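Magazine > Features > Shop Floor

The Care and Feeding of Cell Two

At six on a Wednesday morning, the refurbishing cell at Kavport is having its fingers wiped. A technician does it with a lint-free cloth and the expression of a parent at a sink. The gripper will spend the day putting parts into old desktop computers, and a smear of grease is all it takes to turn a precise machine into a clumsy one.

Setup begins with the fixture tray, a gray block of slots and posts that gives every part a place to wait. Drives stand up, cards stand up, and memory gets picked up flat. If the tray shifts by the thickness of a business card, the arm will carry on with total confidence and miss. So the crew teaches each pickup point again after any bump, and there are plenty of bumps.
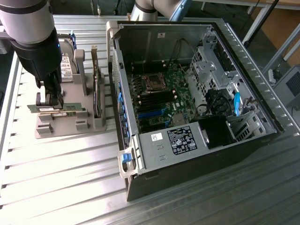 Memory was the part that nearly got the whole project canceled, according to Treltis, the integrator, whose people still maintain that the arm was fine and the latches were the problem. Their advice was to slow the last stretch of travel and quit blaming the gripper. Kavport slowed it down and went on blaming the gripper, and the two sides have been on good terms ever since.

The finger pads get changed every 1,000 picks. They come from Villalobos in bags of 19, a number with no known explanation. Changing a pair takes a hex key, a steady hand and a short argument about where the hex key went.

After that comes the test case, a battered desktop that has had the same stick of memory put in and taken out 300 times. It goes on the table, lid off, and the arm reaches for the tray at a crawl. The technician keeps one hand near the stop button and drinks coffee with the other.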